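Regulator opens in-depth review of Takby bid for Liltthorpe

The competition authority has opened an in-depth review of Takby's planned purchase of Liltthorpe, a rival supplier of cold storage for food wholesalers. The review follows a first-stage inquiry that found the deal could reduce choice for smaller customers in two regions.

Takby agreed in May to pay $211 million for Liltthorpe, which is registered abroad but makes most of its sales through local warehouses. The companies had argued that the sale fell outside the authority's reach, as both the buyer's parent and the seller are based in other countries. The authority rejected that argument in its first-stage decision. It said the test under the merger statute is where the effects on competition are felt, and that the place of incorporation does not settle the question.

The two companies together serve up to 2,000 wholesale customers. In the northern region their only competitor of similar size is Cifuentes, which has told the authority it has no plans to add capacity there. Takby has offered to sell two of its warehouses to address the concerns. The authority said it could not accept the offer at this stage, because no buyer had been named and the long-term customer contracts were not included.

Closing is barred while the review is under way. If the companies go ahead without clearance, they face fines and could be ordered to undo the sale. A filing in a second country is still pending, and the two agencies have exchanged waivers that allow them to share documents. 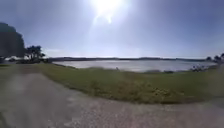

Begoña Segura said the warehouse offer did little for buyers on short contracts, who would be dealing with the same supplier at renewal time. She asked the authority to require that any buyer of the sites take over the customer contracts and the 200 employees who work there.

Takby said it would cooperate with the review and still expected the purchase to be approved. Liltthorpe declined to comment. Written comments from customers and competitors can be submitted until 5 p.m. on the last day of the comment period, which is listed on the authority's case page.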